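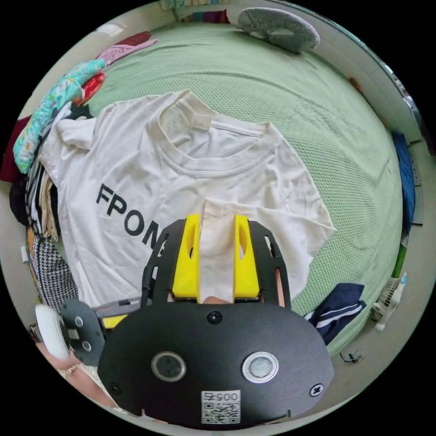
What does Ullidden do with a folding session once it's recorded?

It lines up the video from both hand-held grippers, works out where each one was in the room, and gives you back clean motion tracks that a two-armed robot can learn from.

That's the short version. The longer version is that I got tired of writing the same cleanup scripts for every cloth job, so I put them all in one program, gave it a window with buttons, and now I sell it. I'm Gönül Bayram, I wrote most of Ullidden, and I also answer the support mail, so if you write in you'll get me (or Orhun, when I'm asleep).

Who it's for

People who teach robots soft, floppy, annoying household jobs. Shirts, towels, sheets, blankets, bags. If your robot picks up steel brackets all day you can get by with a lot less than this, and I'll happily tell you so before you pay.

Most of our users are small groups, two or three people with a pair of grippers and somebody's spare room to work in. Ullidden runs on one desktop machine with a decent graphics card. It doesn't need a cloud account, and your footage stays on your disk unless you move it yourself.

What's in the box

Well, there's no box, it's a download. But inside it you get:

Sync. Two grippers, two clocks, and the clocks never agree. Ullidden matches them by motion and by the opening and closing of the fingers, then shows you the leftover error as a little graph. Green is fine, orange means have a look.

Tracking. Camera position for every moment of the clip, worked out from the wide view plus the motion sensor if your gripper has one. Rooms with lots of stuff in them are great for this! A bed with a heap of clothes on one side gives the tracker far more to hold on to than a bare white table, so please don't tidy up too hard on my account.

Finger width. How far open the jaws are, read from the video. Bright fingers help a lot. Yellow against a pale green blanket is about as easy as it gets, and yellow against a yellow towel is where I start to sweat.

Cloth outline. A rough mask of the garment you're working on, kept going even when a fold of it is pinched up between the fingers and the shape goes silly. Printed letters on a shirt used to break this. They were being treated as holes in the cloth, which I thought was funny for one afternoon and then spent most of June fixing.

Export. Plain tables and video, or one packed file per session. There's a page in the manual with every column explained, and Nesrin Bozkurt went through it line by line until it made sense to someone who isn't me.

How a normal day with it goes

You record, you plug in, you drag the folder onto the window. Ullidden sorts the clips into pairs, and then you go make tea. When you come back there's a list with a color next to each pair, and you only open the ones that aren't green.

The review screen is the bit I'm proudest of. Both views sit side by side on one timeline, with the finger opening drawn as a line underneath. You can scrub through a whole fold in a few seconds and see right away where one hand let go too early, or where the two hands were both holding on and pulling against each other (it happens to everyone, me included, usually after lunch).

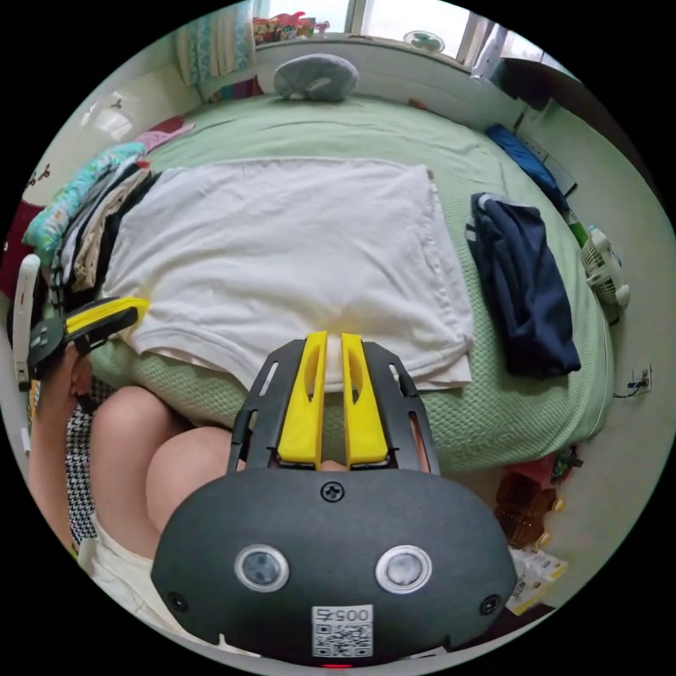 The other thing you'll use a lot on that screen is the start and end trim. People get comfortable, sit down by the bed, chat a bit, and only then begin folding, and you don't want a robot to learn the chatting. Ullidden guesses the first real approach to the cloth and puts a marker there. If the guess is off, drag it. It remembers what you did and gets less wrong over the rest of the batch.

You can also hide regions of the view. Hands, knees, the far side of the room, whatever you'd like the model to stop paying attention to. Draw the patch once and it follows the gripper through every clip in the session. The gripper's own housing gets masked for you, stickers and screws and all.

A word on wide lenses, since I get asked every week. We keep the strong curve of the original picture and do the math on that. Older tools flatten it first and throw away the edges, and the edges are exactly where the second gripper likes to be. When you do want a flat copy for a slide deck there's a button, but the training export leaves it alone.

What it won't do

It won't train your model. It won't drive your robot either. The tracks go out in gripper coordinates and your own controller has to turn those into arm motion. We do include a reach check, where you load your arm's description and Ullidden flags any motion the arm couldn't follow, and that has saved me a good many wasted nights.

It's also not great in the dark. A bright window at the far end of the room is all right, the exposure step copes with that, but a single bedside lamp will give you a long list of orange.

And if a gripper goes fully under a blanket, you lose it until it comes out again. I've tried. Tarık Değirmenci has tried too, with more patience than I have, and his version is in the experimental menu if you feel brave.

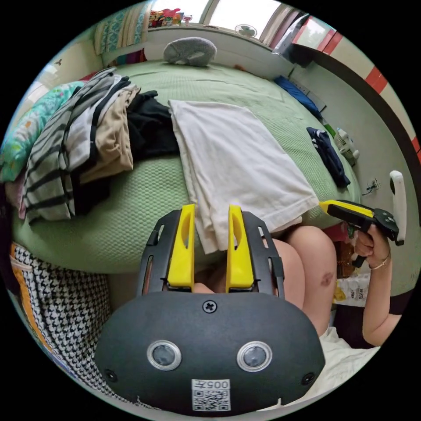
Plans and limits

Starter handles up to 500 clips in a project and one pair of grippers.

Studio handles up to 1,000 clips in a project, up to four grippers at once, and adds the reach check.

Site is for labs with several machines sharing one store of footage. Write to me and we'll work something out.

A project can be closed and archived whenever you like, and archived clips don't count toward the limit. Every plan comes with a trial of 22 days, full features, no card needed.

Speed, before you ask

On my own desktop, a batch of some 22 short folding clips is through before I've finished a phone call with my mother. Yours may be quicker. The tracking step takes most of the time, and you can set it to run overnight.

Getting help

Inmaculada Collado runs a free walkthrough call every Tuesday, and you can bring your own footage to it. Bring the ugly clips, they're more useful than the good ones! For anything else use the contact form, and please attach the session log, it's the small text file next to your export.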